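March, dye bench notebook

Back on the Siltura wool this morning. Shona Gillies left me a bag of madder from the Halitz order and I got a bit carried away weighing it out (47 g, which is more than I meant to use, but it's lovely stuff and smells of hay!). Soaked it overnight in the blue bucket, then heated it slowly and kept it under a simmer for the best part of the morning.

Skeins 1 to 5 had the alum mordant, 14 and 15 went in with nothing at all. The plain ones came out a sad sort of salmon – Morag Moffat says she likes it, but she likes everything. The alum lot are a proper brick red and I'm very pleased with them.

Rinse water ran pink for ages. I did the first rinses by hand in the sink and put the rest through a cold wool cycle, no spin, in the mesh bags. Must write the bag numbers on tape next time, as the pencil labels went soft and I had to guess at two of them.

Still to do: light test strips for the window, and ask the Cotadico people if their chalk is all gone. Our water is so soft up here that I think the red wants a pinch of it.
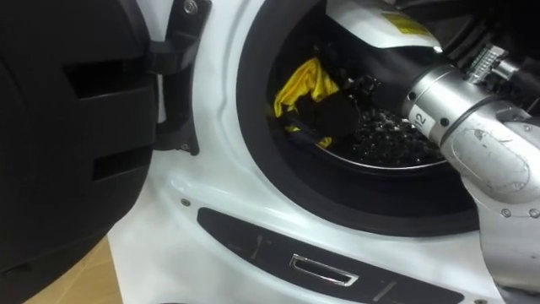 Afternoon, 3.15

Second dip in the leftover bath, one skein only. Peachy orange – will look again when it's dry.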